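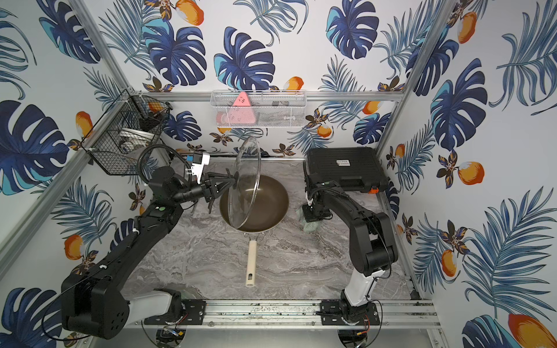
Kitchen Corner: do you need the lid?

Zewditu Wolde wrote in from Novville to say that a glass lid is the best thing that ever happened to her frying pan. I have my doubts. Yes, you can see your onions through it. You can also see them by lifting any lid at all, and glass is heavy and hates a hard sink.

I'm no more sold on the special sponges. One shop in Ninbridge wants $17 for a set said to be "safe for all nonstick." A soft sponge, warm water and a little dish soap will do -- and keep the scouring powder away from that coating. Dry the lid right up under the metal rim, then hang the pan by its handle if you have a hook.

Replies to Asnakech Asfaw by the end of November, please.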